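Prudley Fit-out Working Group
Minutes of meeting, April
Upstairs meeting room, 10.00 am

Present: six members, forming a quorum. No apologies received.

1. Minutes of previous meeting

Accepted with one correction. Under item 4, the shelf finish should read "dark grey", in line with the schedule.

2. Matters arising

2.1 The tile sealer has been delivered and is in the store. Two tins were dented and have been credited by the supplier.

2.2 The revised floor plan for the east wing was circulated. The towel rail in bathroom 3 moves to the left of the door. No objection.

2.3 The door hardware query is still open and carries over.

3. Bathroom accessories – corner shelves

3.1 The schedule calls for a quarter-circle metal corner shelf in every shower recess, mounting height 1100 mm to the underside. Two ranges are under consideration, Zultwood and Ustar. Both have a raised lip at the curved edge and a slotted base for drainage.

3.2 Zultwood has quoted $2867 for the full quantity, delivered to Prudley. Ustar has quoted by the carton and has been asked to resubmit on the same basis. The comparison will be held over until both figures include freight.

3.3 Slot width was discussed. Narrow slots hold soap residue and are slow to clean with a cloth. Wide slots let small items tip, razors in particular. The meeting agreed that the curved slot pattern is acceptable provided the edges are deburred on both faces. To be written into the order.

3.4 Fixing method. The wall tile is 8 mm ceramic over cement sheet. Screw fixing needs two penetrations per shelf, each to be sealed with neutral-cure silicone. Adhesive fixing avoids the penetrations but the cure time is 48 hours before loading, which affects the handover sequence on level 1. Screw fixing was preferred for the recesses. Adhesive remains an option at the basins, where the load is lighter.

3.5 It was noted that the cleaning contractor's present method is to wipe shelves in place. A shelf that can be lifted off its bracket would allow the underside to be cleaned, at extra cost. Not pursued.

Action: obtain revised Ustar quote, carton quantities and freight shown separately.
Action: add deburring clause to the draft order.

4. Loose items – soap dishes

4.1 The question of a separate soap dish was raised at the last meeting. The argument in favour is that a bar placed directly on a slotted shelf softens and drips through onto the tile ledge. The argument against is one more item to replace.

4.2 Uçar supplies an oval dish at $6 per unit. The price is firm to the end of the quarter. A ceramic version was also considered and rejected on breakage.

4.3 Placement was discussed at some length. A dish at the centre of the shelf leaves little room for bottles on either side. Placed toward one end, it leaves a usable area at the back corner. It was agreed that the fit-out sheet will show the dish at the right, with bottles to the rear.

4.4 Overhang. A dish sitting across the lip is more likely to be knocked. The sheet is to state that the dish must sit fully inside the lip.

Action: amend fit-out sheet to show dish position and the overhang note.

5. Storage and labelling

5.1 The accessories cage now holds 347 items against the delivery dockets. The tally was accepted. Bin labels are to use the schedule code first and the supplier code second.

5.2 Metal shelves are to be stored flat with card between them. Stacking on edge has marked the finish on earlier stock.

5.3 Silicone cartridges past their date are to be put aside for disposal and not returned to the bins.

6. Other business

6.1 Grout colour for the west wing – sample boards to be available at the next meeting.

6.2 The hand dryer outside the upstairs meeting room trips the circuit when the urn is on. Referred to the electrician.

Meeting closed 11.25 am. Next meeting in May, same room, 10.00 am.

Attachment to items 3 and 4: corner shelf and oval piece on the table 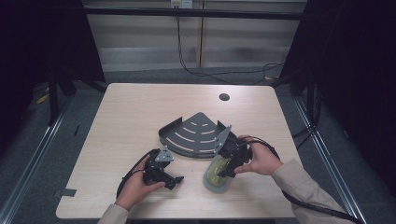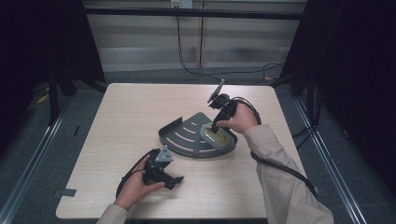
Question received after the meeting, recorded for information:

Can the corner shelves be fixed before the final silicone bead is run in the corner?

Run the corner bead first and let it cure fully, then fix the shelf over it. A bead run afterwards has to stop and start at the shelf, and the joint behind the pointed corner can't be tooled properly. Seal the screw holes separately as each shelf goes on.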